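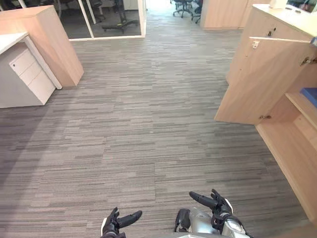
Notebook > Genden floor trials > Faults

04/10/2026
2 min read

Back in on a Sunday, quiet building, good day for chasing the wrist thing.

Short version for Anatole: the right wrist dropped out again on the cabinet door run. Same as last week — the door opens fine, the arm backs off, both hands come up to the ready pose, and then the right wrist stops reporting. The fingers still answer, which is what threw me for so long! I had the hand controller down as the culprit and I'm now pretty sure it's innocent.

What the log says: last good wrist reading, then a gap of 300 ms, then the Iterus driver gives up and holds the last angle. It holds it without complaining. So the planner carries on happily believing a number that's stale, and that bothers me more than the dropout does. If I'd sent it down the walkway with the door still sticking out on the right, it would have planned the forearm past that edge using an angle it made up. I hit the stop before any of that, no contact, nothing bent.

Ran it 19 times after lunch (cold pizza, thanks Langlois) and got the fault on 2 of them. Both came at the end of the pull, when the forearm rolls outward and the cable gets tight at the wrist. Wiggling the connector by hand with the motors off gave me one more gap in the trace, so I'm blaming the plug or the first bit of cable behind it. Haven't opened it up. I don't want to do that alone with the small screws.

For now I've set the driver to fault out on any gap over about 113 ms. Crude, and it'll probably trip when the network is busy, but I'd take a few silly stops.

Still to do:
— spare cable from Barneton, ask Anatole where he put it
— more slack at the wrist wrap
— no walking past open doors until the cable is swapped, please, that includes demos
— read the hold-last-value code properly, I only skimmed it

Robot's parked, battery's out and on the charger.

Maxence

Contact: Maxence Barbier or Anatole Charpentier | © Genden | Back to top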